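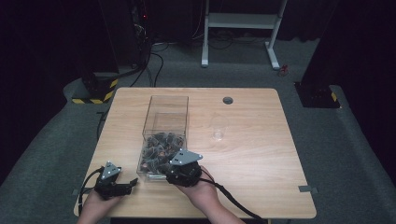 How many hand-held grippers should a new data collection room start with?

Two per operator, plus one complete spare pair for every three tables. At Gritholm we got to that figure after our first equipment order, and we now need someone to take over the planning of the next one.

Equipment Planner, Manipulation Data
Gritholm, Barine site
Full time, on site

About the job

Gritholm records people doing ordinary tabletop tasks with hand-held grippers. The recordings are used to train robot arms. Our Barine site has 2 rooms in use and is fitting out a third, which is due to open in August. When all three are running we will have 18 tables.

Until now, equipment has been bought by whoever ran short of it. Despina Makris, who manages the site, has been approving orders one at a time, and we have paid for rush shipping more often than we should. We want one person to own the equipment plan and the budget behind it. You will report to Despina and work most closely with Aiman Jugah, who runs the floor.

What you will do

Keep a single list of what we own, where it is and when it will need replacing. The current list is a spreadsheet with 300 lines, and some of them are duplicates.

Write the yearly equipment budget for the site and update it every quarter. It covers grippers, cables, tracking equipment, computers, tables, flooring and task props.

Get quotes and compare them. Our grippers come from Skavier and most of our furniture and stands from Kontogiannis. Both agreements are up for renewal, and you are free to recommend someone else.

Work out lease or buy for the larger items. We lease our computers at the moment and own everything else.

Plan the small stuff. Clear boxes, plastic cups, tape and loose parts for sorting tasks get used up faster than people expect, and a missing prop stops a table as surely as a broken gripper.

Spend part of each week on the floor. You will need to use the grippers yourself for a few sessions so that you know what operators mean when they report a stiff finger or a cable that pulls on the wrist.

Agree on delivery dates for the third room with Aliki Vlachopoulos, who is handling the electrical and carpet work.

What we are looking for

At least three years of buying or planning equipment for a lab, workshop, warehouse, film crew or similar. Robotics experience is useful but not required.

You can build a budget from scratch in a spreadsheet and explain it to people who don't like spreadsheets.

You have dealt with suppliers over late deliveries, wrong parts and warranty claims.

You can lift 40 pounds and don't mind crawling under a table to read a serial number.

Nice to have: experience with import paperwork, basic cable repair, or an asset tracking system. We have not chosen a tracking system yet, so you will have a say in it.

Hours and pay

40 hours a week. The floor opens at 7:30 a.m. and most deliveries come before 10, so we would like you in by 8. The pay range is $68,000 to $79,000 depending on experience. Health and dental coverage start on the first day. You get 17 days of paid vacation, plus public holidays. There is free parking behind the building.

The job is on site. Writing up quotes or budgets from home one day a week is fine once the third room is open.

How to apply

Send a resume and a short note to Eulalia Leiva in hiring. In the note, tell us about one equipment purchase you planned: what it cost, what you got wrong, and what you would order differently now. One page is plenty. Please don't send confidential price lists from a past employer.

The first interview is a 30-minute phone call with Eulalia. The second is at Barine and takes half a day, including a walk around the rooms and a paid planning exercise using an old order of ours. Brunello Morelli from finance will join for the last part.

We will reply to everyone who applies. The opening stays posted until it is filled.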